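Zwischenbericht Dezember: Einrichtung der Büroräume Dromia

Hallo zusammen bei Skeldale,

der Dezember ist fast rum und ich schulde euch noch den Stand zu den Räumen. Kurz vorweg: Wir liegen gut in der Zeit, beim Geld auch, und ich sitze inzwischen meistens freiwillig hier und nicht mehr im alten Büro (das will schon was heißen!).

Fangen wir mit dem großen Raum an. Die Backsteinwand bleibt, wie sie ist. Wir hatten ja im Herbst lange hin und her überlegt, ob wir sie weiß streichen, und ich bin so froh, dass wir es gelassen haben – mit dem hellen Putz daneben wirkt der Raum freundlich genug, und wir haben uns die 400 Euro für Farbe und Grundierung gespart. Die stecken jetzt in den Büromöbeln. Der Boden in Holzoptik ist auch geblieben, nur an der Tür müssen zwei Leisten noch mal nachgeklebt werden, da stolpere ich jeden Morgen drüber.

Bei den Möbeln geht es gut voran. Die Tische sind von Flurnex, bestellt hatten wir sie mit dunkler und mit weißer Platte, und ich mag den Mix inzwischen richtig gern. Auf einem dunklen steht schon ein weißer Stehsammler und eine kleine Topfpflanze, mehr soll da vorerst auch gar nicht drauf. Die schwarzen Bürostühle kamen mit derselben Lieferung, und der mit der Kopfstütze ist jetzt schon so beliebt, dass wir wohl einen Plan brauchen, wer wann drauf sitzen darf.
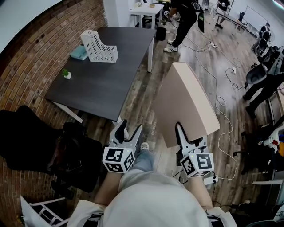

Der große Raum, Stand Dezember

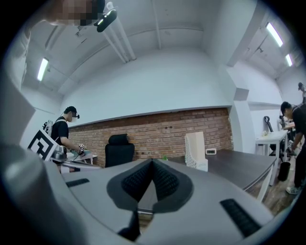

Was noch fehlt, ist vor allem Stauraum. Die Regale von Awad sollten längst da sein, nach dem letzten Telefonat dauert es noch 6 Wochen. Ärgerlich, aber ich wollte nicht kurz vor Schluss auf etwas anderes umschwenken, das dann nicht zum Rest passt. Bis dahin stapeln sich die Ordner im Flur, 52 Stück, die habe ich beim Umzug alle selbst getragen und kenne sie jetzt persönlich. Vor dem Einräumen würde ich gern noch aussortieren, da ist bestimmt einiges dabei, das weg kann.

Dann die Kabel. Ein paar liegen noch auf dem Boden, samt Steckdosenleiste, und das soll so auf Dauer nicht bleiben. Ich habe mir Kabelwannen zum Unterschrauben angesehen und würde die gleich für alle Tische nehmen, dann ist Ruhe. Und Pflanzen! Eine kleine ist mir für so viel Fläche zu wenig, ich hätte gern noch etwas Großes in der Ecke.

Zum Budget: Im Topf sind noch 1323 Euro. Davon gehen die Kabelwannen und die Leisten ab, die Regale sind schon bezahlt. Wenn ihr einverstanden seid, würde ich den Rest für Vorhänge verwenden, es hallt nämlich ganz schön, sobald mehr als zwei Leute gleichzeitig reden. Gebt mir dazu bitte kurz Bescheid, dann hole ich die Angebote ein.

Viele Grüße aus den neuen Räumen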